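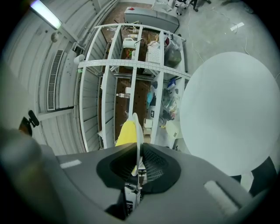 According to Kälin, a rule that the operator can't check with the tool already in hand will be skipped by the second hour of a shift, and the rules for shelf work should be written with that in mind. The comment was made during review of the first draft and led to the removal of every item that called for a separate gauge or a second person. The remaining rules are set out below.

Figure 3. Hand-held gripper in use at a metal shelving unit with perforated uprights and crossbars. The yellow finger and the thin white plate beside it rise from the housing.

4.2 Rules for recording at open shelving

Demonstrations recorded with a hand-held gripper are used to train an arm that has a different reach and no sense of the operator's posture. A motion that is easy for a person leaning over a shelf may be outside the range of the arm. The rules in this section therefore limit the operator as well as the tool.

Rule 1. Each recording begins with the fingers fully open and held still. Emil Gasser's notes from the Piditz site show that recordings begun in motion were the most common cause of rejection at the alignment step.

Rule 2. The fingers stay in view of the tool's own camera from the first moment to the last. If a bag or other soft item covers both fingertips during a grasp, the operator finishes the motion and marks the recording for review. It is not repeated on the spot.

Rule 3. The tool must not touch uprights or crossbars. Light contact hardly registers in the hand, but a stiff arm repeating the same path will load the shelf. A recording with contact is kept in a separate folder and labelled as such.

Rule 4. Items are not tidied between recordings. Shelves in service hold rigid containers, bottles and soft packages side by side, and a bottle may be lying down. At Prornard the operators straightened the shelf after every pick, and the resulting set had to be set aside.

Rule 5. Cables and tape on the floor of the work area are checked before the first recording and after each break. The operator watches the shelf and will not see a cable underfoot.

The five rules were tried on 313 recordings. Batches were limited to 100, with a pause and a calibration check between them. The limit of 300 proposed in the Drumuvico draft was judged too high for one operator, as wrist fatigue changes the angle of approach well before that point.

Rule 3 remains open to dispute. The Steiner procedure allows contact with the shelf edge where an item can't otherwise be reached, provided the approach is slow. We have kept the stricter wording until force data from the arm are available for both cases.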